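Slide 1. Hello, thanks, say who I am. Mention that Jaltgate are playing downstairs at 8 and I will finish on time.

So, running orders! I think most bands get theirs wrong, and I include the one I drummed in. We put our best song first at every gig for years, to people still queuing for a drink. 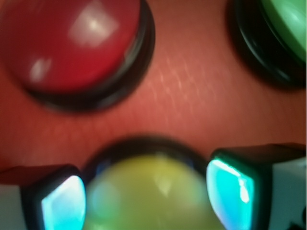

Big red button, with a bit of a green one.

Slide 2. Play the Lumard clip (the quiet one, not the single). They made 36 demos for that album and kept the slow waltz as track two, which everybody told them was mad. I love it there. You've only just sat down and the floor goes soft. Pause, let the clip finish this time.

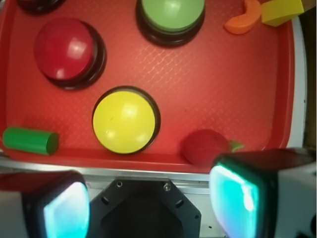

Vlasta Trnka wrote to me that a slow second track is where she gets up and puts the kettle on, and that I'm far too kind to waltzes.

Fair enough, and I'll read that out. But she did buy the record!

Slide 3. Side ends. Vinyl people will nod here. Grarnotel pressed 260 copies of their first LP and the last song on side one just stops, mid-chorus, so you have to get up and turn it over.

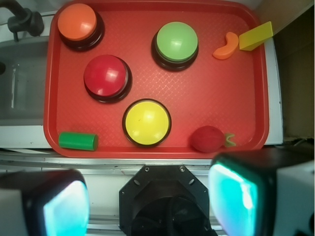

I asked Dalibor Murín if they'd planned it and he said the tape ran out. Play ten seconds either side of the stop, then questions.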